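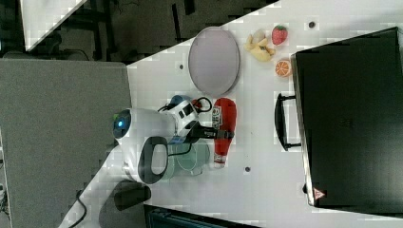

Jewellery Making 2: Jump Rings, Ear Wires and Working in Filled Metal
Tuesday evening group, October
Notes by your tutor, Lullomura Craft School

Hello again everyone! I promised I'd write up what I rattled through last week, as half of you were still filing when I got to the part about gauges. Read it before we start on the drop earrings, and bring your own pliers if you have a pair you like.

First up, what we're working with. Gold-filled wire has a layer of real gold bonded under heat and pressure to a brass core. Plated wire has a much thinner skin of gold, put on in a bath with an electric current. They look the same colour on the bench, so please label your offcuts (I've mixed mine up more than once and had to throw the lot in the scrap tin). Filled wire will put up with bending, hammering and a light polish. It won't put up with heavy filing, and if you go mad with the file at the end of an ear wire you'll be through to the brass before you know it.

Now gauges. A bigger number means a thinner wire, which feels backwards to everybody. For ear wires I like 20 gauge, 0.8 mm near enough. For the jump rings on a light drop, 22 is fine, but once you hang anything with a bit of weight on it I'd go back up to 20.
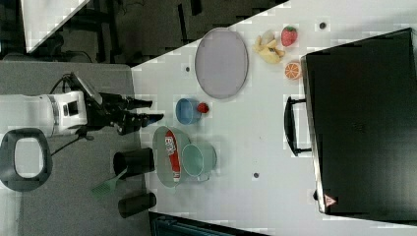 A note came back on last week's sheet from Okafor, saying that the 22 gauge rings kept springing open on the longer drops and asking whether solder was the only cure. It's one cure! But try these before you light a torch. Make the ring smaller, because a small ring in the same wire is a good deal stiffer. Check that your cut ends are flush, with no little pinched point on either side. And when you close the ring, push the ends slightly past each other, back and forth, until you feel them click and drag. That bit of movement hardens the metal — you can feel it fighting you by the end.

Always open a ring sideways, one end towards you and one away. Never pull it apart into a wide C. It'll never be round again, and I will notice.

For the practice piece, the kit is the Vornon one from the school shop, stock number 937. Each pair needs:

2 ear wires
2 matching drops
3 jump rings per side, closed before you hang anything
155 mm of spare wire, so you can spoil a ring or two without panicking

Make both ear wires at the same time, each bend on one and then straight away on the other. If you finish the first and go off for a cup of tea, the second will come out a different shape. I use the barrel of a pen for the big curve and the tip of the round-nose pliers for the loop. 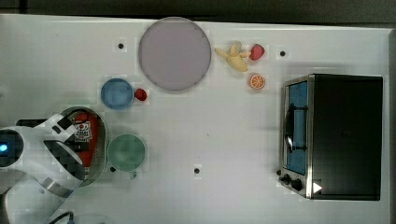 Do I need to harden the ear wire after I've shaped it? A few gentle taps with a nylon hammer on the big curve will do it, flat on the steel block, turning it over halfway. Leave the loop alone or it'll flatten and pinch the ring.

Last thing is the end that goes through the ear. Round it with a cup burr, only a few turns, then run it over the back of your hand. If it scratches, give it a few more. Clean everything in warm water with a drop of dish soap and dry it with a soft cloth. Leave the silver dip in the cupboard, please.

Next week is the Zotlow clasp, so have a look at the diagram on page 3 of your booklet and bring a finished pair, wonky or otherwise.

Lullomura Craft School — see the front desk for class enquiries. © Lullomura Craft School. Back to top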